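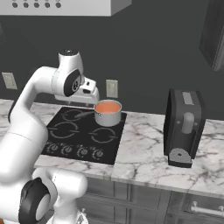 Stalling at idle when warm after valve adjustment, 300 cc single

Posted by Oyelaran, October 15, 2019

Bike is a 300 cc air/oil-cooled single, fuel injected, bought used. In September I adjusted the valves at 9,000 miles and cleaned the throttle body with Tasetti spray. Cold start is normal and it holds a high idle until it warms up. After that the idle drops, hunts, and the engine dies at stop lights. It restarts right away. Above 3,000 rpm there is no problem at all. No stored fault codes. Spark plug is new and the air filter is clean. I turned the idle screw in half a turn and it made no difference I could measure. Did I get the clearances wrong, or is this a fueling problem?

markico_rider

Check the clearances again first, with the engine fully cold. Overnight cold, not two hours after a ride. Tight exhaust valves give you exactly this symptom: fine when cold, poor idle once the valve stem grows and the valve stops seating completely. Confirm that you were at top dead center on the compression stroke and not on the exhaust stroke. On this type of engine the timing mark lines up on both, and if you set the gap on the wrong one the numbers mean nothing.

If the clearances are in spec, look at the intake boot between the throttle body and the head.

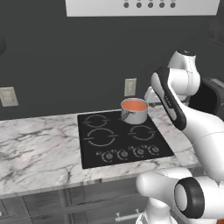

An intake leak is the second most likely cause, given that you had the throttle body off. The rubber hardens with age and the clamp can sit crooked without looking wrong. Take the boot off and inspect the inside lip for cracks. If you need to know whether it is still flexible, do not test it in hot water on the stove. A glossy black cooktop with a silver saucepan on it, like the one in the second picture, belongs to dinner, and a boot that has had fuel vapor through it for years does not belong in cookware. Bend it by hand at room temperature. If it creases white or stays bent, replace it. Torque on the clamp is low – 5 Nm on mine, but check the manual for your model.

prukico427

mine did that, it was the battery. try a new battery

Oyelaran

Battery reads 12.7 V at rest and 14.2 V at 4,000 rpm, so I am leaving that for now. Rechecked the valves cold this morning. Intake was fine. Exhaust was almost closed, well under the minimum, so I probably did set it on the wrong stroke. Reset it to the middle of the range.
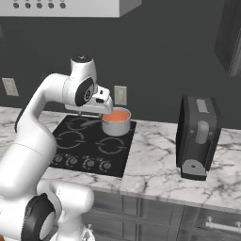
I also pulled the boot while the tank was off. No cracks, but the clamp had left a groove on one side, so I have a new one on order. Will ride it for a week on the old boot first so that I only change one thing at a time.

markico_rider

Good. Put the idle screw back where it was before you judge the result, and let it run through a full warm-up without touching the throttle. Some of these ECUs need the idle valve position relearned after the throttle body has been cleaned. The procedure is in the service manual under fuel injection, not under maintenance.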